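An afternoon at the Saltlow open day

February 5, 2019

I took the afternoon off work and drove out to Saltlow, where Multeck has its workshop. They had put up a sign-up sheet for an open day at the library before Christmas, and I had put my name down and then forgotten it. An email came last week to say I had a place in the two o'clock group.

Parking is behind the building, not in front. The front lot belongs to the tile warehouse and they do tow. I mention it as two people from my group had to go back out and move their cars during the welcome talk.

The talk was given by Zodwa Hendricks, who runs the workshop side. She kept it short. Multeck has 14 people, and most of what they do is teach robot arms to handle ordinary things. By ordinary things she meant groceries, kitchen items, clothes and packaging. They don't build the arms. They buy them, bolt them in place and spend their time on getting them to do something useful.

We were split up after that and I went with Bheki Motaung to the back room. There were two arms working as a pair, each with a gripper on the end. The job he had picked for us was putting food away in a basket. The food is toy food. A man near me asked why they didn't use real vegetables, and Bheki said they did for a while in April, and the room smelled.

He gave us a few minutes on how the thing sees. There is a camera at the gripper, which looks down past the two fingers at whatever is under them, and there is another that stays put and takes in both arms. He said the close one is good for the last few inches and not much help for anything else, and the fixed one is the other way around. I had assumed there would be one camera up on the ceiling and that would be that.

The eggplant seen past the gripper fingers, and both arms at work, one with the basket and one with the eggplant:

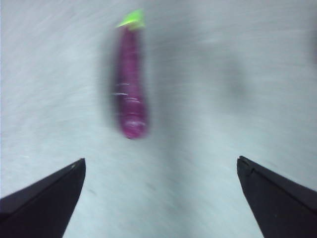
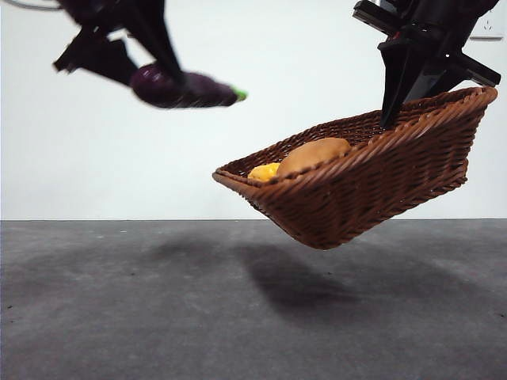 The part I had not expected was that two arms share the work unevenly. I thought they would both pick things up, twice as fast. Bheki said that for this job it makes more sense to let one deal with the basket and the other deal with the food, the way you would hold a bag open with one hand at the store. Getting them to agree on where the basket is takes most of the effort. A basket hanging from one side tilts, and it doesn't tilt the same way every time.

I asked how often it works. He said that on a good day they get 43 clean runs out of 60, and that on a bad day he would prefer not to say. A clean run means everything ends up in the basket and no person has to step in. I thought that was a fair answer. The brochure they handed out at the door has no numbers in it at all.

The arms move faster than I had pictured. From videos I was expecting something slow and careful, and parts of it are slow, but the swing from one place to another is quick enough that you stop talking. They are also louder than I thought – not the motors so much as the click when the fingers close.

Afterward there was coffee in the front office. I talked for a while with Marietjie Matlala, who had come over from Shezi. They pack gift boxes, and she wanted to know if a setup like this could handle 80 boxes in a shift. She had been told to ask again next year. She didn't seem put out by it. She said her main worry was tissue paper, and I can see that.

I also picked up a sheet about their evening sessions, where you can drive one of the arms yourself with a pair of hand controls. It says beginners are welcome and that you should wear closed shoes. I have written to ask about dates. If you want to go, the sign-up is still at the library desk, on the clipboard next to the tax forms.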